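Can a robot fix your old computer yet?

My mother-in-law called me in April and asked if a robot could take her old desktop apart for her. She'd seen a clip of one folding a towel and figured a computer couldn't be much harder. I laughed, and then I spent the next two weeks reading about it, so the joke's on me.

Regular readers know I've been keeping a list of chores I'd hand over tomorrow if somebody would take them. It's up to 26 now. Emptying the dishwasher is first (still!), matching socks is second, and way down near the bottom is "gut the dead PCs in the garage." I have four of those. One was a Jumik, if anybody remembers that little shop, and it weighs as much as a dog.

What surprised me is how much I lean on my fingers for this stuff. When I pull a stick of memory I'm not really looking at it. I push the clip, I feel it let go, I wiggle. If a cable is in the way I shove it over with a knuckle without even deciding to. A machine has to do all of that on purpose. And a dishwasher rack at least stays the same from night to night - cables go wherever they feel like going.

Hashini Howlader, who I used to work with at Kumarasinghe back when we both did returns, has a good way of putting it. She says the first screw is easy and the fortieth is where you find out. We used to log every tower that came through, and one year it was 1774 of them, and I swear the inside of each one had been wired by a different person in a different mood. Of those, 1261 went back out the door working. The rest got stripped for parts by hand, mostly by Hashini, with the radio on.

So this is the kind of job I mean.
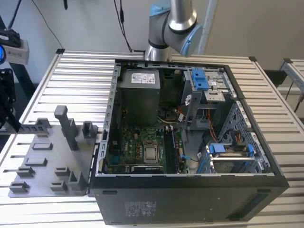
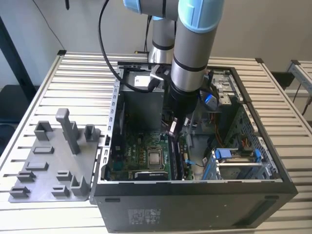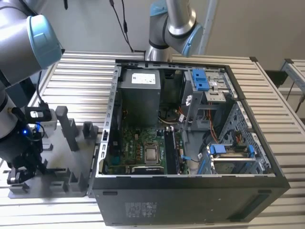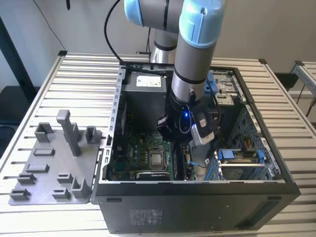 The Dell tower on its side, with the gray fixture plate to its left in all four.

Look at those wires and tell me you'd want to write the instructions! I keep coming back to the orange ones by the drive cages. If I were doing it I'd just hold them back with my left hand and not think about it.

The plate with the posts and holders is a smart idea, though, and I'm stealing it. My own system is a muffin tin for screws and a bath towel for everything else, and I have lost more than one screw to the bath towel. Giving every part a spot of its own seems like half the battle, for me or for a machine.

Okay, so where do I land? For the dull, same-every-time part of shop work, I think we're close. Picking a part out of a holder and putting it back in a holder, sure. Opening up whatever my mother-in-law has under her desk, with the dust and the missing screw and the sticker over the other screw, I'd say not yet. I'd love to be wrong. I told her I'd come do it myself and she said fine, but bring lunch.

Somebody asked in the comments last time about the Nirach window cleaner. Still have it, still gets stuck in the same corner, still does a nicer job than I do on the parts it reaches. The Zullus mop went back. I'll do a proper post on both once I've cleaned the garage, which is number 19 on the list.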